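Bindberg Town Talk > Village Board > Water rates going up in August??

alum_street_gianni
January 27, 2023
Did anybody else stay for the end of the board meeting? They want to raise the quarterly water bill by 12 percent starting in August, and it came up after most people had gone home. My last bill was $171 and I live by myself! I asked Trustee Achari where the money goes and he said "system needs." Okay, which ones?

poduval_a
I stayed. He did say more than that, Gianni. The Unnithan Road main is 52 years old and it broke twice last winter. I'm on that road and I'd take a bigger bill over boiling my water again.

alum_street_gianni
Sure, fix the main. But they already got a grant for Unnithan Road, it was in the newsletter. So are we paying for it twice?

chantelle_m
The grant only covers the design work (I went and asked at the village office). Digging is on us. What bugs me is they put it last on the agenda, after the sign ordinance, and that took forever. I was typing up my notes at the kitchen counter at midnight, still mad.
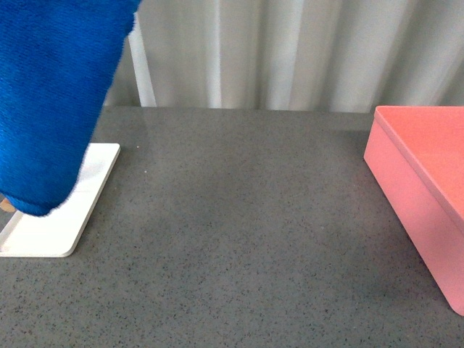
Blue knit-like fabric and the white tray, my counter

poduval_a
Can you post the notes? The minutes never have the public comments in them.

chantelle_m
Yep, will do tonight once I fix my spelling.

grabner_andri
Unpopular opinion, the rate should have gone up years ago. The last three boards kept it flat so they could get reelected and now we get it all in one shot. Nearly 2,000 households are on the system, so split up it isn't that bad.

alum_street_gianni
Easy to say if you're not on a fixed income, Andri.

grabner_andri
I'm retired too! I just don't think Achari is the bad guy. Ask them for a senior discount, Itgate has one.

chantelle_m
Now that I'd sign. Is there a form or do we just write a letter?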